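Freelance Copy & Translation Board > Rates, Clients and Contracts
Thread: Client wants product names "checked" in 15 languages, what do I charge?

pellow_copy
Posted Thursday, 09:12
I've written names and taglines for a small homeware firm for a couple of years. They are bringing out a new range and have shortlisted three names: Tranier, Huvska and Eze. Now they want me to "run them past" 15 languages to make sure none of them is rude or silly anywhere. I speak English and passable German. Budget mentioned so far is 493 pounds, which I think is what was left in a pot somewhere.

Do I take it on and farm it out, or tell them to go to a specialist?

marginalia
Posted Thursday, 09:40
Farm it out. One native speaker per language, living in the country if you can manage it. Ask each one the same short questions: how would you say it, what does it remind you of, is there a brand it sounds like, would you be embarrassed to ask for it in a shop. 20 pounds a name per language is cheap and you are already well over their figure.

Huvska would worry me. It looks Scandinavian to an English buyer, and a Swede may just find it odd.

tonnage
Posted Thursday, 10:05
I'd turn it down. If something slips through, they will come back to you for it, and your insurance probably doesn't cover languages you don't speak. Name checking is a separate trade.

pellow_copy
Posted Thursday, 10:31
Fair point about the insurance, I'll look at the policy tonight.

For what it's worth the range is all ordinary things for round the house, cloths and dusters and so on. I don't think anyone is going to be badly offended by a duster. My brief is two pages and mostly about tone of voice. 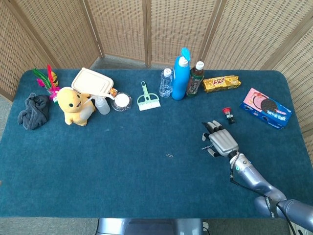
Household bits on the table, folding screen behind

The names have to work on a small swing tag as well, so nothing longer than seven letters. That was the one firm rule I was given.

marginalia
Posted Thursday, 10:58
Seven letters rules out most of the safe options. Has anyone asked how Eze is meant to be said? I read it as "easy", my husband reads it as "ez-ay", and it's a village in France if you put the accent on. You'll get three answers before you've left the UK.

quire
Posted Thursday, 12:20
I disagree with tonnage. Plenty of us manage this kind of job. I did one for a firm in Pirunthorpe last November, nine languages, and the contract said plainly that I was collecting opinions and giving no guarantee. They signed it without a murmur. Took me around 100 emails though, so charge for the chasing as well as the checking.

tonnage
Posted Thursday, 12:44
A clause like that is fine until there's a pallet of printed tags to be thrown away. Did you have a solicitor look at it?

quire
Posted Thursday, 13:02
No, I used the wording from my usual terms and added a line.

tonnage
Posted Thursday, 13:06
Then I'd still say no.

pellow_copy
Posted Thursday, 16:47
Spoke to the client. They only sell in five of the 15 countries, the rest was "for the future". I've offered to do the five with native speakers, priced per name, and trademark searches are left to them. They have dropped Eze already as the two directors couldn't agree how to say it.

marginalia
Posted Thursday, 17:15
Get the speakers' answers in writing. And put Tranier past a French speaker first, before you pay for the other four.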